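Verkov Table-Clearing Kit

The Verkov kit is supplied by Keson to laboratories and training centres that teach robot arms to handle everyday tableware. It comprises plastic bowls, cups, plates and dishes in plain bright colours, together with a fitted table cloth. Order code: 313.
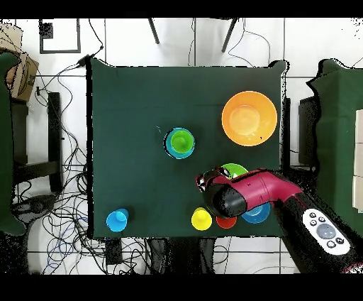 Use and ordering

Cups of matching size may be nested, as with the green and blue pair on the cloth. Arms and grippers are not included. Orders placed before April are delivered within 30 days. Enquiries should be addressed to Elisa Pace, Equipment Sales.

Page revised 21 Mar 2025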